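Claston Public Library
Building and Collections Working Group
Minutes of the July meeting

Meeting opened at 4:05 p.m. Quorum present. Minutes of the previous meeting approved with one correction: under item 3, "reading room" should read "map room."

1. Humidity in the lower stacks

Readings from the Bondholm wing stayed within the target range except after the two heavy storms, when the north wall logger went over the limit overnight. The dehumidifier drain line was found kinked behind the shelving and has been re-routed. The group asked for readings to be reported by bay from now on, as wing averages hide the problem along the north wall.

Action: Facilities to move one logger to the floor-level shelf in the last bay.

2. Shelving replacement

Two quotes received. Yoshida quoted for fixed steel shelving with delivery in 5 weeks. Alto quoted for mobile shelving at a higher price and requires a floor load survey first. Discussion of whether the slab under the lower stacks can carry mobile units when full. The original drawings do not give a figure for that part of the building.

Agreed to request the survey before choosing. Yoshida to be asked whether its price will hold until the survey is back. 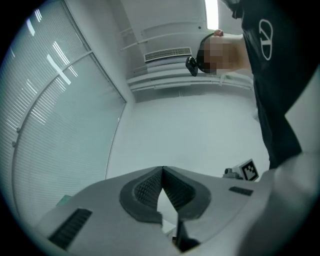
Gray housing with vent slot; small device with square black-and-white marker above right.

3. Local newspaper backlog

136 bound volumes remain to be checked for condition. Volumes with detached boards are to be tied with cotton tape and left flat. No repairs with adhesive tape under any circumstances. The spreadsheet now has a separate column for missing issues, which had been entered under "damage" in earlier batches. Those entries need to be moved by hand.

Action: Collections to correct the earlier batches before the next meeting.

4. Budget

$2000 remains in the supplies line. Approved: archival boxes, cotton tape, replacement logger batteries. Request for a second book truck deferred.

5. Other business

The staff entrance door closer is still slamming. Work order to be resubmitted.

Meeting adjourned at 5:20 p.m.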